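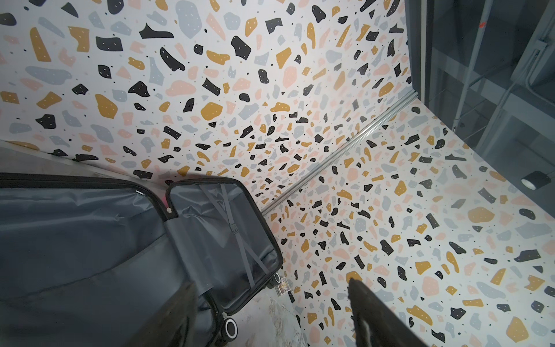 Search the list archive: Go

From: Pejman Hashemi
To: Ridora carers list
Date: 28/01/2023
Subject: Re: Dad and the going-home bag

Asmaa Kamel wrote:
> My father has lived with us for 5 months and every day
> at four he announces that he's going home. Home is Cirnthorpe,
> which he left in his twenties. He packs. Yesterday it was
> the TV remote, one shoe and a jar of pickles. Do I stop him?
> Do I tell him the house was sold? My brother says be truthful.
> My brother lives 2,000 miles away.

Asmaa,

Brothers at that distance are always very keen on the truth.

I told my mother the truth for most of a year. Each time she heard that her parents were dead, she heard it fresh, and then she cried, and then she forgot why she was crying but kept at it. She was 92 and I was winning arguments with her. I'm not proud of it.

Let him pack. The nurse at Dodano got me to quit correcting and start asking. Who's at the house? What's for supper? Mom would tell me all about the stove and her sister's terrible singing, and by the time we'd covered the neighbors she was usually ready for soup. Some days she wasn't, and we drove around the block 2 times and "arrived."
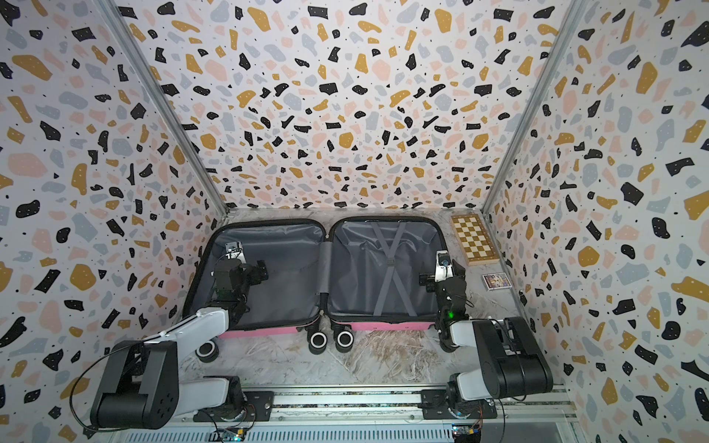

Open and ready for packing.

Practical matters: buy a second remote. Keep his pills and his real papers somewhere else, because mine turned up in April inside a boot. Unpack after he's asleep, and leave a sweater in so it doesn't look robbed.

If the four o'clock business gets suddenly worse, call his doctor. With Mom it was a bladder infection, and I'd been blaming the curtains.

I never did find the good scissors.

Pejman

Recent threads
Respite beds at Yoo: anyone been?
Shower refusal, round two
Re: Re: Who gets the car keys
Labels on kitchen drawers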